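Sorting and Discarding Snack Packaging in Shared Residences

Categories: Household Guides, Waste and Recycling

Snack packaging makes up a large share of the loose litter found in bedrooms and common rooms. It is light, it slides off full bins, and it attracts ants when crumbs remain inside. The procedure set out in this guide applies to all residents of Otska House and may be followed in any private home.

What you will need

- One round bin, placed on a hard floor
- One trash bag, large enough to fold over the rim on all sides
- A damp cloth
- A separate box or sack for clean cardboard

Preparing the bin

Open the bag fully and shake it once to fill it with air. Lower it into the bin until the base of the bag touches the bottom, then fold the upper edge outward over the rim. The fold should hang down far enough that the bag stays in place when items are pressed against it. A bag that is too small will slip inward under the first heavy item -- residents should exchange it for the next size at the supply shelf.

Set the bin where it can be reached from a standing position with both hands free. Tiled floors are preferred to carpet, as spills may be wiped up at once.

Emptying and discarding packets

1. Gather all wrappers and small boxes from desks, shelves and beds before going to the bin.
2. Check each one for food. Tip crumbs directly into the bag.
3. Hold each item over the center of the opening and release it inside the rim. Items balanced on the edge will fall to the floor.
4. Press foil and plastic wrappers down gently. Do not force them, as sharp corners may tear the bag.
5. Flatten clean cardboard and place it in the separate box. Cardboard that is greasy or stained goes in the trash.

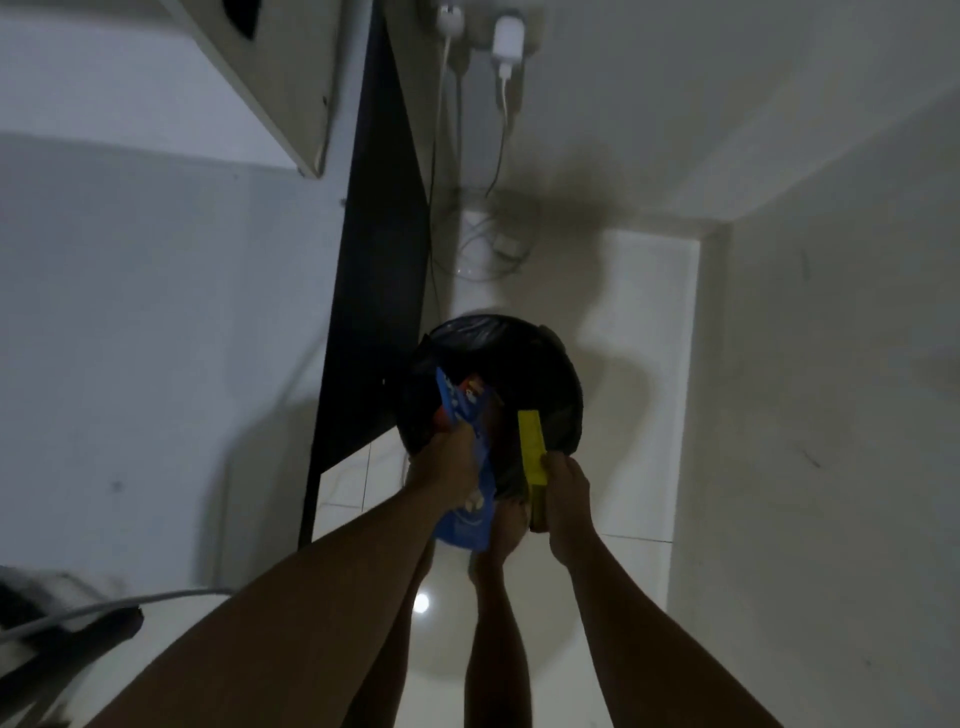
Should wrappers be tied or knotted before they are thrown away?

Knotting is unnecessary for household trash. A flat or loosely crumpled wrapper takes up little space once other items are placed on top of it, and a knot traps crumbs that are better tipped out first.

Changing the bag

Replace the bag when it is three-quarters full, or every 2 days in warm weather. Unfold the edge from the rim, draw the sides together and tie them firmly. Lift the bag straight up. Wipe the inside of the bin with the damp cloth and allow it to dry before fitting a new bag.

Each floor receives 100 bags per term. Floor representatives who expect to run short should write to Meinir Probert at the residence office before the end of August. Tied bags are to be taken to the collection point before 7 a.m. and must not be left in corridors or stairwells.

Related guides

- Keeping Ants Out of Bedrooms
- Washing and Storing Kitchen Bins
- Where to Take Used Batteries
- Cardboard Collection: Notes for Floor Representatives

Contact the Residence Office | © Otska House | Back to top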